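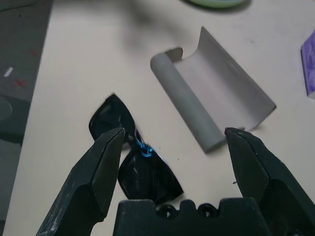 Sunglasses on the table.

03/03/2024

I finished The Salt Road to Droltcombe at 2 in the morning and I have been useless all day, and I regret nothing!! If you've been around here a while you know I don't read much fantasy. Mysteries, yes. Big fat family sagas, always. But a friend from my old book club kept bugging me about this series, so I finally grabbed book one from the library and oh my goodness. I put a hold on the next one before I'd even had breakfast.

So, no spoilers past the first few chapters, I promise. Bastlow is a port town where everybody owes somebody money, and our girl (she's a mapmaker's apprentice, and she's terrible at it, which I loved) gets sent inland with a map she knows is wrong. The first 30 pages are slow. I'm telling you now so you don't quit! There's a lot about taxes on salt. Stick with it, because once she gets to the inn at the crossroads I could not put the thing down. I burned a pan of rice. I let the phone ring.

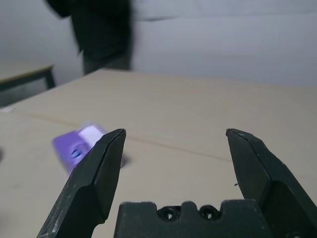
And the innkeeper! I don't want to say too much, but there's a conversation over a bowl of soup that goes on for a whole chapter, and I held my breath through most of it. I went back and read it again right after, to see how the author slipped the big thing past me. It's all there in the first couple of lines. So sneaky.

My one complaint is the names. There are two brothers and a cousin who all start with H, and I had to keep flipping to the list in the front. Also the romance (if you can call it that, they hold hands once) didn't do a lot for me. I think it's being saved up for later in the series, and I'm fine waiting. The horse has more personality than the love interest right now, haha.

The set I'm eyeing is the Krajewska Press hardcover edition, all the books together in a box, 1,405 pages total. It's pretty and it's not cheap. My birthday is in September, so I am dropping hints to anyone who will listen.

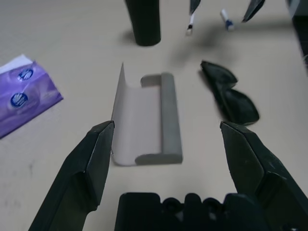
Do you have to read the Drekent novella before book one?

I'd save it for after book two. It's set earlier, but it gives away who drew the map, and you really want to find that out along with her.

Next up for me is either book two, if my hold comes in (I'm number 20 in line, ugh), or a cozy mystery I've had sitting on the nightstand since Christmas. Probably the mystery, and then I'll drop it the minute the library emails me. If you've read the whole series, come talk to me in the comments, but please put SPOILERS at the top in big letters! I want to stay surprised. And if you have another slow-start fantasy that pays off like this one, tell me that too. Apparently I read fantasy now!

14 comments
Share 6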